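Falteo boards > Bimanual > Chunk length vs. success on block pick

kirk_314
Finished the chunk length sweep on the two-arm setup. 400 demos, same seed, only the action chunk changed. Short chunks (4 steps) stall near the grasp. At 80 the left arm commits and mostly completes. Longer than that was worse again. Numbers are in the Letgate folder.

eirlys.james
How many rollouts per setting? If it's under 50 I wouldn't read much into the top end.

kirk_314
Around 30 each. The gap between short and 80 is well outside noise. The top end I agree is weak.

stastitz
I don't think this is chunk length. Our short-chunk policies stalled too until we dropped the idle steps from the demos. Filter first, then rerun.

kirk_314
Idle steps were already trimmed in February. Same stall.

stastitz
Trimmed at the start and end, or mid-episode as well? The pause before closing is the one that matters.

kirk_314
Start and end only. Fair point.

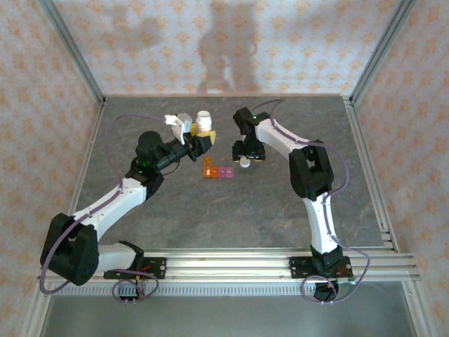 Last edited by kirk_314, August 2022
Left gripper on the yellow block, right one pointing down over the small white round object. Layout has the bottle, the orange cube and the translucent blocks between the arms.

h_llewellyn
Does the bottle position vary between episodes? It's close to the left gripper there.

kirk_314
Yes, within a few cm. Rerunning with mid-episode filtering, short and 80 only.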